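Re: [makers-list] Who went to the Estavel open day?

From: Mohsin Memon
To: makers-list

Hi all,

Sorry for the slow answer, Rory, I wanted to write this up properly and then December got in the way. I did go, and I'm really glad I did! Villads drove (thank you, Villads) and we stayed until they started stacking the chairs.

Rory Halliday wrote:
> Did anyone make it to the Estavel open day in the end? I had a
> ticket and couldn't use it. I'm mostly curious about the drawer
> demo, the one where they do everything in simulation first. Is it
> something a small shop like ours could learn from, or is it all
> big lab stuff with a big lab budget? Also, was there parking, and
> should I bring the kids next time?
>
> Rory

Parking first, as it's the easy one: yes, behind the building, but the entrance is on the side street and the sign is tiny. We went past it 2 times. Kids would be fine. There was a table with little servo kits and a very patient guy running it, and I saw at least one family who never got any farther than that.

Now the drawer demo. It was in the back room, and Rizwan Ghumman ran it with a laptop hooked up to a big screen. You picture these things as a real arm whacking a real piece of furniture, but nearly all of his talk was inside the simulator, and I liked it better that way. He could stop, back up, swing the view around and try again, and if the arm went through the side of the cabinet (it did once, to a big cheer) he just hit reset.

The whole job is: go to the cabinet, get hold of the handle, pull the drawer open. That's it! I figured we'd be done in five minutes and we were in there for most of an hour. He started with the view looking down at the gripper and the front of the cabinet, and he kept coming back to it whenever somebody asked what the arm has to go on.
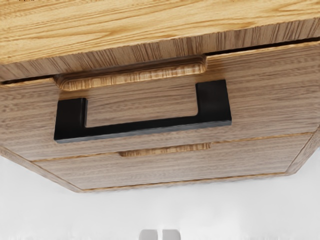
What got me was how much trouble a plain bar handle can be. I open drawers all day and I have never once thought about it. Rizwan went through the ways it goes wrong. You come in a little high and the fingertips land on top of the bar. You come in a little crooked and one finger goes behind it and the other one doesn't. You get a nice grip, and then you pull along the wrong line and the drawer binds, same as the one in my kitchen. He had a clip of each one and he seemed to enjoy the bad ones the most.

Somebody asked why he didn't just hook the drawer by the cutout in the top edge and skip the handle. He said people ask every time, and that he'd tried it for fun, but the handle is the task so the handle is what gets scored. I thought it was a fair question and I'd still like to see the hook version. Villads and I argued about it all the way home.

The numbers, for those of you who like numbers (Hammad, I'm looking at you): a full batch is 2,000 tries, with the cabinet turned a bit differently from one try to the next, and he said he can let that go overnight on one decent desktop machine. Then he looks at the failures by hand. Out of the last batch he'd saved 53 he thought were worth watching closely, and the rest were the same few mistakes over and over. He calls the viewer Kornov. It's something they wrote themselves, and no, I couldn't get him to promise a release date. I tried.

He also showed us the wide view, with the room and the table and the arm all in there, and I ended up standing right next to the screen for that part so I could see how the drawer was put together.

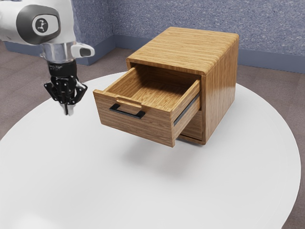
I asked him about the slides, being the person on this list who complains about slides. In the simulator the drawer has a friction setting and a stop at the end of its travel, and you can fiddle with both. He turned the friction way up for us and the arm strained at it like me with a stuck window. Then he turned it almost to nothing and the drawer shot out on the first tug. Neither one is like real life, he said, so he picks a range in between and mixes it up from try to try. I wrote that down, because it's the bit I think we could use. When we tested the latch on the Gudesent box we only ever tried it on one box, on one bench, and then we were all surprised when it stuck at Farooqui's.

So Rory, to your question, I think yes, a small shop could learn from it. You'd need somebody with the patience to build the model of the thing, and Rizwan admitted that the cabinet took him longer than the arm did. The arm came ready made and the cabinet he had to measure and fuss over. But the computer he was using cost less than our laser cutter repair did last year, and a lot of the setup was sliders and text files. I could follow most of it, and you all know how I am with text files.

A couple of gripes. The room was too small and too warm, and the folks in back couldn't hear the questions. I'd also have liked more on how it goes once you move over to a real arm. He had one slide on it and then time ran out. He did say to write to him, so if anyone has questions send them to me and I'll put them all in one email. Please don't each write him separately, he looked tired.

They were asking for donations at the door toward a second workstation, with a goal of 600. I put in a little from the coffee jar, I hope that's okay. Shout if it isn't and I'll pay it back.

There's supposed to be another one in spring. If enough of us want to go I can ask for a block of seats, and I'd go early this time and sit up front. Hammad, do you still have the van?

Mohsin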